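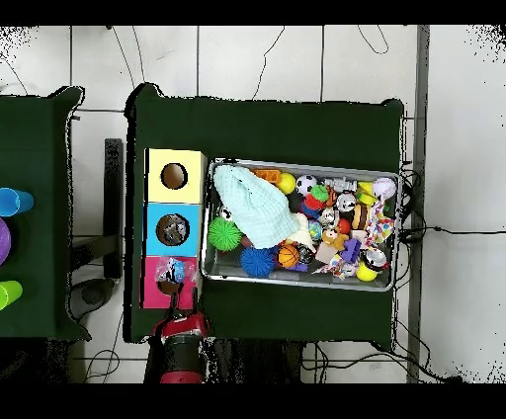
Slide 1. Shape-sorter boxes and a metal tray of toys on green cloth.

Putting toys away: notes for the talk, May 6, 2020

Good morning, and thank you for the invitation. I work with play rooms, and my subject today is small: what happens to the toys when the play is finished. I have 9 slides and I will stay the longest on this first one.

(Leave slide 1 up. Wait until people have sat down.)

Please look first at the tray. It is metal, and it is packed. There are spiky balls, a small basketball, a soccer ball, a baseball, a hamburger. I think everyone in this hall has a tray like this at home or at work, or a drawer, or a basket. We put one thing in, then the next, and after a month it is where everything lives.

Now the boxes at the left side of it. Three boxes, yellow, light blue and pink, each with a round hole. They were made for a game of shapes, but in the middle one there is something gray and crumpled. A child will use any hole as a place to put things. In my experience we should respect this, because it is already a kind of tidying.

(Pause. Ask who has found a sock in a toy box. Take two or three hands, not more.)

The cups are also interesting for me. One blue, one lime green, both lying on the side, on another table. A cup on its side is difficult to sort. Is it a toy, or is it from the kitchen? When adults can not answer quickly, the object stays on the table.

Next part: the Pludesby room.

In August we made a list of everything in the play room at Pludesby. The list had 919 objects. The staff had expected 200. I say this number slowly, and I let them laugh if they want to.

We did not throw away much. We moved 600 objects to a closed cupboard in the corridor and changed them from time to time. The children asked for very few of them by name -- the balls, mostly, and the play food.

The cupboard is the Sasaki model, with deep shelves. If someone asks about the price, say that I will answer after the talk.

Next part: what to put where.

Balls go together, in something with high sides. A low tray is fine for carrying, but a ball leaves it easily when a child runs.

Play food goes near the play kitchen, also when it is only one hamburger.

Soft things, such as towels and plush animals, should have their own basket. In slide 1 a towel lies over one part of the tray, and there is a plush thing tucked under its edge. This is how soft toys get lost in my own house too.

Small clear bags: open them the same day. There is one at the pink box. A bag that is not opened becomes an object by itself, and then it needs a place.

(Drink water. Check the time. If it is late, skip the Joline labels and go to the last slides.)

The Joline labels have a drawing and no words. Skukia used them in two rooms and the younger children could follow them after some practice. Show the drawing of the ball, then the drawing of the cup.

Questions. Repeat each question in the microphone before answering. The printed lists are on the chair near the door.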